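Mar 22, 2022
By Fermín Domínguez

The robot in the Fevstead workshop has two arms and, for now, a home that exists only in the computer. Its builders call it Nutadum. They meet in a former shoe store in Amthorpe, where one bench holds the real parts and another holds the screens.

Before they buy the last motors, they want to see the arms work in a simulated dining room. The bowl, the cup and the phone on the table are there for practice. 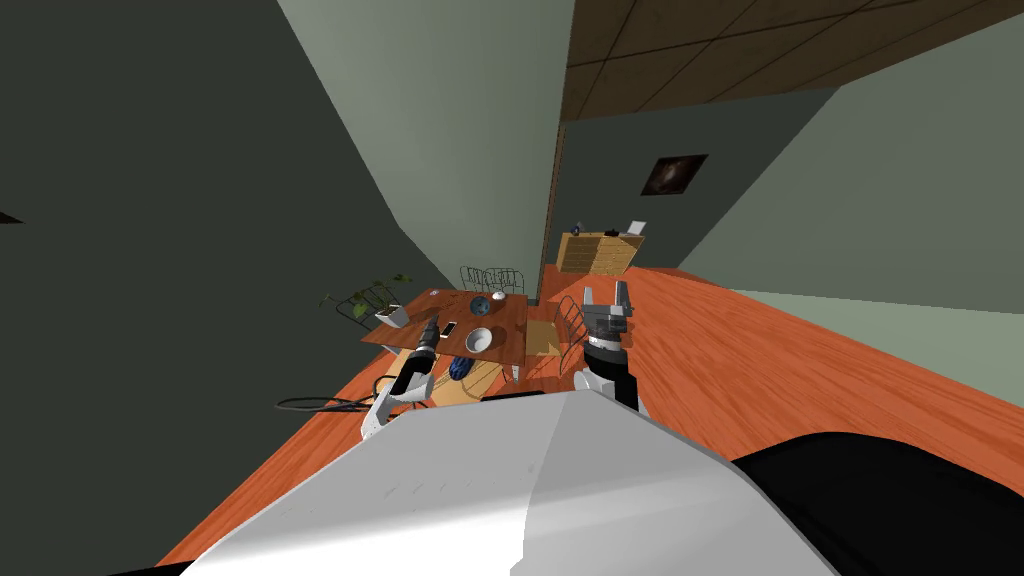

Fermín Domínguez, contributing writer

One run can take up to 280 seconds, and the notebook beside the keyboard has reached run 428. I was allowed to try one myself. I moved the right arm toward the chair at the end of the table – much too fast, I was told.

The real gripper is still in pieces. Its first fingers were printed in September and they bent, so the group is drawing them again, a little thicker. The new ones go to the printer next week.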